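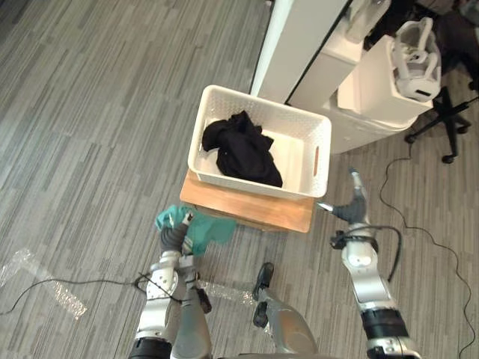

I've been living with the Prenolari teleoperation kit since June, and I've now got 318 laundry episodes out of it, so I figure I've earned the right to an opinion. The short version is that I like it a lot, I'd buy it again, and there are two or three things about it that make me want to lie down on the carpet. It's a recording kit for people who want to teach a two-armed robot by example: you drive the arms yourself, it saves everything the arms and cameras do, and later you train a model on the pile. My first task with it was cloth into a basket. White basket up on a square wooden board, a black garment bunched up inside, the left gripper holding a teal cloth out in front, and the right gripper open with nothing in it. That's a typical moment for me, and it's a pretty good summary of what the kit does well, so I'll come back to it.

What you get

Two handheld controllers, a head camera mount, a little hub that all of it plugs into, and the recording software, which is called Salteo and comes on a download code. The robot is not included (I know, obviously, but I've seen people ask). Setup took me one long evening. The printed guide is fine up to the calibration page and then falls off a cliff. It tells you to "hold the neutral pose until confirmed" and there's no picture of the neutral pose. Elbows in, palms facing each other, controllers level. You're welcome!

The cables are plenty long. Almost too long. I have black cable running all over the floor, and I spent my first couple of weeks nudging it out of the way with my foot between takes. A few clips and some sleeves in the box would have been nice at this price.

Driving the arms

This is where the money went, and you can feel it. There's a small delay between your hand and the gripper, and after an hour or so I stopped noticing it. The triggers have a nice long travel, so you can close on a shirt sleeve gently and feel where you are in the squeeze. Cheaper controllers I've used were basically open or shut, and with cloth that means you either get nothing or you get a fistful of basket too.

My favorite feature is the hold lock. Tap the side button and one arm freezes where it is, grip and all, while you work with the other. For cloth this is huge. I can park the left hand with the cloth dangling, bring the right one over to the basket, think for a second, and carry on. Before I found that button my idle hand drifted constantly, and you could see it in the recordings, this slow sag that the model then learned to copy. I threw out most of my first 100 episodes over that. Painful, but they were bad examples and I'd much rather lose a week than train on them.

Wrist rotation is the weak spot. If you need to turn past a certain point you have to let go of the clutch, reset your own wrist, and grab on again, and it leaves a tiny pause in the data. You can trim pauses in Salteo, but it trims both arms together, so if the other hand was doing something useful right then, too bad.

Recording and sorting

Salteo is plain looking and quick. Space bar starts an episode, space bar ends it, and then you press a key for keep, toss or "look at later." I love that third option. Some takes are weird without being wrong. The cloth lands half over the rim, I go back and fix it, and it's in! Is that a bad example or a great one? I've come around to keeping them. The policy I trained with the recoveries left in is much better at noticing a sleeve hanging outside the basket. The one I trained on only clean takes would let go and sit there looking pleased with itself.

You can tag episodes too, and please do this from day one. I tag the cloth color, what's already in the basket, and where the basket sits. I didn't at the start, and then I wanted to know how many takes began with something dark in the bottom versus an empty basket, and I had to watch them all. The starting state matters a lot more than I expected. A black garment in a white basket is easy for the camera to pick out, and my early model got so attached to that contrast that a white towel in there completely threw it.

Same goes for the room. I used to tidy up before every session, and now I leave things be. There's bubble wrap on my floor, an office chair off to the side, whatever. A little clutter in the recordings has done the model good, as far as I can tell from my own tests.

The head camera mount is solid and the view looks right down at the work, which I prefer for baskets and boxes because you can see inside. It does mean tall things behind the basket are at a funny angle. If your task involves shelves you'll want a second camera, and the hub has a port for one.

Stuff that bugs me

The file sizes. Good grief. My folder hit 688 gigabytes before I realized Salteo keeps a raw copy of every episode you toss. There's a setting to turn this off, three menus down, and it's on by default.

The battery in the left controller drains faster than the right. Could just be my unit. Support at Prenolari answered me the next morning and offered a swap, which I haven't gotten around to.

Export is slow if you have a lot of tags. I start it and go make lunch.

Compared with the Wolde

I had the Wolde rig on loan before this, and a lot of people are deciding between the two. The Wolde is lighter on the arms, and for long sessions that counts for something. It has no hold lock, though, and its software makes you name every episode by hand, and by take thirty I was naming them things like "aaaa." If you're doing short one-armed jobs, picking blocks and so on, the Wolde is fine and you'll save yourself some money. For two hands and anything floppy I'd go with the Prenolari every time.

Would I recommend it?

Yes, to anybody who already has arms and is serious about gathering a few hundred good examples. Plan on 300 before you judge your model on a cloth task. Mine was hopeless at 100. If you only want to try teleoperation for a weekend, it's a lot of money for a weekend, and the makerspace over in Neltdale has a set you can book by the hour.

Four stars out of five. I'd go to four and a half if they'd fix that trimming thing.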